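## 3. Two-arm cell at the Rukedell canteen kitchen

Group members: Nazar Ostapchuk, Friederike Lenz, Colton Lemieux
Supervisor: Rainer Brandes

### 3.1 Background

The Rukedell kitchen serves the Görtz works and runs one late shift. Dishes come back on trolleys, and staff at the sorting table lift off whatever has been left on them before stacking. Our 13 logged shifts covered 3431 dishes. The kitchen plans to move part of this work to a two-arm cell, under the project name Cundby, and asked us to report on the effect on the sorting staff.

### 3.2 Method

We timed the manual work, interviewed 10 employees and modelled the cell in simulation. No hardware was installed during the project. The staff saw the simulation in October and were asked to comment on the order of work and on the position of the arms.

### 3.3 Changes to the job

At present the sorter lifts, turns and stacks. With the cell, the same person would load the table, watch the arms and deal with rejected items. Lifting falls, but the pace is then set by the machine. Six of the staff named pace as their main concern. Two asked who would be blamed for a chipped plate.

Breaks are a further point. The sorting table is now left when the trolley is empty. The cell would need a person within reach for as long as it runs, so breaks have to be covered from the stacking side. The draft rota does not allow for this.

Training was planned as a single session before the start. We consider this too short, as fault handling makes up most of the new role.

### 3.4 Simulated table

The model uses a bare wooden tabletop and a patterned oval plate. The right arm handles the item at the plate; at this step the left gripper is empty and stays clear. 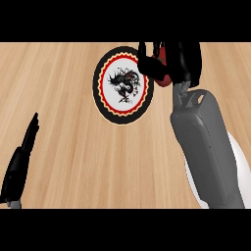
Hildegard Ostermann replied to our draft that the timings mattered less to her than the stop button, and that she would want it on the loading side, where a sorter can reach it without walking round the table. She also asked that the pace be set by the shift and not from the office. Both points have been added to the requirements list.

### 3.5 Open points

- Break cover during the late shift
- Written rule on breakages
- Second training session, on faults only
- Repeat interviews after 365 days of use, if the cell is bought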